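Home > Games room > Care and storage

Looking after a console, controllers and discs at home

Posted by Fotini Deligiannis, Monday, July 3, 2023

Most of what goes wrong with a console at home is dust, heat or a cable bent too sharply. None of the jobs on this page needs special tools. You will want a soft paintbrush, a dry microfibre cloth, cotton buds, wooden cocktail sticks, a small bottle of isopropyl alcohol and some old washing-up sponges cut into strips.

Switch off at the wall before you start. Rest mode still has power going through the machine.

Dust

Brush the vents once a fortnight, or once a week if you have a cat. Work from the top down and hold the vacuum nozzle a hand's width away to catch what comes off. Don't put the nozzle on the vent itself. It can spin the fan faster than it was made to go.

If the console stands upright, lay it on a folded towel first. The feet on some stands are only clipped in and they snap off when you lean on them.

Shelves with a closed back are the usual cause of overheating. Ours shut down twice in one evening during a Prallilus raid and I was ready to pay for a repair. Armindo sawed a slot in the hardboard behind it, wide enough to put a hand through, and it has run ever since. Leave a gap above it too. Four fingers is enough.

Sticky buttons

Fizzy drink is the worst. Take the batteries out of the controller if they come out. Dampen a cotton bud with alcohol, squeeze it against the neck of the bottle so it doesn't drip, and run it round the edge of the button while pressing the button up and down with your other hand. Do this three or four times with a fresh bud each time, then leave the controller alone for an hour.

A cocktail stick gets the grey line of muck out of the seam where the two halves of the case join. Go along the seam, never into it.

Rubber thumbstick tops that have gone shiny can be wiped with warm water and one drop of washing-up liquid on a cloth. If they have started to crumble, buy slip-on caps. Bread dough, ink rubbers and talcum powder have all been suggested to me and I would leave them all in the cupboard.

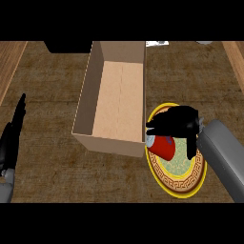

Cables come next. Coil them loosely, about as wide as a saucer, and fasten with a strip of hook-and-loop tape. Elastic bands perish and leave a brown mark on the plastic. Write the name of the machine on a bit of masking tape and fold it over the lead near the plug end – once you own more than two consoles the power supplies all look the same, and the wrong one can do real damage.

Discs and cartridges

Wipe discs in straight lines from the middle to the edge. Toothpaste does not mend scratches. It makes more of them, only finer.

Cartridge contacts can be cleaned with a barely damp cotton bud and alcohol. Let them dry before they go back in. Blowing on them puts spit on the metal.

Sort them by machine first and then by title. Joaquín Cabral wrote in to say he keeps a list on the inside of the cupboard door and crosses off anything he lends out, with the borrower's initials. He has 132 boxed games and has lost one.

Putting a console away for a while

Back up your saves before anything else. Put them on a USB stick or in the cloud, then check that the copy opens. My nephew had 668 hours in one save file and no copy of it.

Charge wireless controllers to about half. Stored flat for months, the batteries may not wake up. Loose AA cells should come out altogether.

Choose a box with some room to spare on every side. Put a folded tea towel in the bottom, then the console in a clean pillowcase, then the sponge strips down the sides. Controllers go in socks. Don't wrap anything in cling film, as it holds damp against the case.
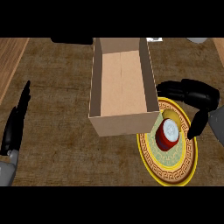
An open cardboard box, seen from above.

Leads go in last so they are the first thing out. Tape the box shut and write the contents on one end as well as on the top. A spare bedroom is a better place for it than the loft or the garage.

When you get it out again, let it stand in the room for a couple of hours before plugging it in, longer if it has been somewhere cold. Expect a long update.

Readers' tips

A bulldog clip on the edge of the desk keeps the headset lead off the floor and away from chair wheels. – Widad Karaki

I keep a cheap kitchen timer by the telly when the children are on Jornix. Set it for ten minutes before the real finish so they can get to a save point. It has saved a lot of shouting. – Mojtaba Najafi

Old ice cream tubs fit 11 handheld cartridges in their cases, standing up.

Next page: Cleaning a keyboard without taking it apart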